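Ponora Learns Her Openings

Trestaser Newsletter, 18/08/2023

Those of you who stopped by the Fehr Room back in March will remember Ponora as the arm that stacked paper cups, mostly, and knocked over paper cups the rest of the time. She has moved on to chess! Well, she has moved on to picking up chess pieces and putting them down again, which any grandparent teaching a small child will tell you is a good part of the battle, and I promised a proper write-up to everyone who kept asking at the Promesthorpe open house, so get a cup of coffee, as this got longer than I meant it to.

First, a word for the newer members about how we go about it. We do not write out the moves of the arm line by line. One of us sits at the leader arm, the little one with the handle, and moves it by hand, and Ponora copies whatever we do while the computer saves her joint positions along with the pictures from her cameras. One complete go, from rest position to piece set down and back to rest position, is what we call an episode. When we have a decent pile of episodes we train on them overnight, and the next time we meet we let her try by herself and see what she has picked up from us. Sometimes that is a very humbling evening, I can tell you.

For the spring we had been working with one lonely pawn in the middle of an empty board, and she got quite good at it. Put the pawn nearly anywhere in the middle and she would go down, take hold of it and carry it over to wherever she had been shown. We were all feeling pretty pleased with ourselves. Then somebody set up the black side properly, back rank and pawns and all, the way you would for a real game, and asked her to bring out the pawn from g7. Oh dear. She went in with her fingers wide open, just as we had taught her, and took the neighbors along for the ride.

It made perfect sense once we thought it over. With a lone pawn we had all gotten into the habit of opening the gripper as far as it would go and swooping in from whatever side was convenient, and that is what she learned. In a crowd you can't do that. The back rank stands right behind the pawns, and those are the tall pieces, so the fingers have to come in narrow and they have to come in from the open side of the board. You also have to stop opening them the moment you let go, or you will nudge whatever is next door on your way out. I have been playing chess since grade school and had never once thought about how my own fingers get in there.

So we started over with the full black side on the board, and we spent 4 evenings on it in the Fehr Room with the fans going. By the end we had 279 episodes saved, all of them with the pieces in their starting places and one pawn to be lifted out and set down two squares forward. I want to thank everybody who took a turn at the handle. It is tiring on the wrist and it is a good deal slower than you would think, what with resetting the board each time, and I know the pizza was late on the second night.

A few things we learned at the handle, for those who would like to take a turn this fall:

Look at the wrist camera more than you look at the board. I know it feels backwards. Sitting off to the side, you see the whole arm and you get a lovely view of it, but you can't judge the gap between a finger and the next pawn, and she can't see what you see from your chair anyway. If you find yourself leaning over to peek around the gripper, then you are using something she won't have when it is her turn. A couple of our early sessions were full of very confident moves that made no sense at all from the wrist picture, and we ended up leaving those out of the training.

The wrist picture takes some getting used to. Depending on how the arm is turned, the board may come up with its letters standing on their heads, and the tall pieces look as if they are all lying down and pointing at you. Give it ten minutes and it stops being strange. What helped me was to pick out the rank numbers along the side and work from there. Trying to flip the whole thing around in my head gave me a headache.

Slow down before the pinch. We used to rush the last inch, the way you do when you reach for your own keys, and then she rushed it too, and a pawn that is bumped off center tends to get squeezed at a slant. Now we ask everyone to come to a real pause with the fingers on either side of the pawn, then close, then wait a beat, then lift straight up. It looks a little prissy. She copies the pause very faithfully, and our younger visitors think she is considering her move.

Don't throw away the clumsy ones just for being clumsy. This was a matter of some debate over the pizza. My own feeling was that we ought to keep only the handsome episodes, and I was talked out of it. If you drift a bit to one side and then correct yourself and finish the job, that is worth keeping, since she is going to drift too and she needs to have seen what to do next. What we do throw out is any episode where a second piece gets knocked down, even if the pawn ends up in the right spot.

Mind the lights. Our board is a glossy one, black and white squares both, and with the overhead lamps on you get a patch of glare that can swallow part of a square whole. We talked about getting a matte board and decided against it. Nobody who invites Ponora to a school is going to supply a matte board for her, so we ran some evenings with the overheads on and some with just the side lamps, and we slid the board around a bit between episodes and turned it a few degrees one way or the other. I can't prove that helped. I believe it did.

And please, put the sleeve of your sweater somewhere else. I will say no more about it.

Now for how she did! After the last training run we gave her 50 tries on her own, with the full black side set up and the pawn chosen by drawing a slip from a coffee can. She still has trouble at the two ends of the row, where she sometimes stops short as if she had thought better of it, and we think that is our own doing, for it seems we all liked the middle pawns best and gave her far fewer turns at the edges. On the g-pawn, the very one that started all this, she missed 8 tries in the early runs before we fixed the lighting settings, and I am glad to say those misses have mostly gone away. When it goes right it is a treat to watch: down she comes, pauses, pinches, and up goes the pawn with its neighbors left in peace. I have watched it more times than I would care to admit to my family.

What she can't do is play chess, and I do want to be clear on that, as one gentleman at the open house had already challenged her to a match. She doesn't know what a pawn is for. We tell her which square and she does the fetching. Hooking her up to a chess program so that she can sit across from someone is a job for the winter, if we get that far, and before then she will need to learn captures, and that means two pieces on the move and a place to put the loser. Knights are also going to be a project all their own, with that shape. There is a school of thought in the group that says to grip them across the neck, and another that says to go low, and I expect we will end up trying it both ways and arguing about it until spring.

If you would like to come and sit at the handle, you don't need to know a thing about computers, and you don't need to know chess either. Patience is plenty. We have a stool that goes up and down, the coffee is better than it used to be, and we could very much use some left-handed people, as everybody in the current batch seems to come at the board from the same side. Sign up on the sheet by the door in the Fehr Room, or just turn up and ask for the handle. And if anyone has a spare chess set with larger pieces that they would be willing to lend, with or without all its pawns, I would love to hear from you.

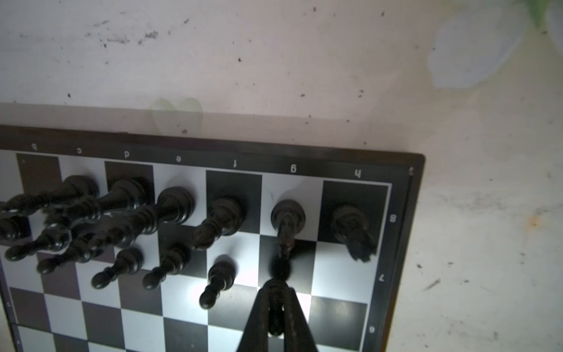
Trestaser Newsletter | Page 4

Fingers closed in on the g-pawn, by way of the wrist camera. Note how near the rest of the black pieces are standing, and bring your reading glasses when you come for your turn.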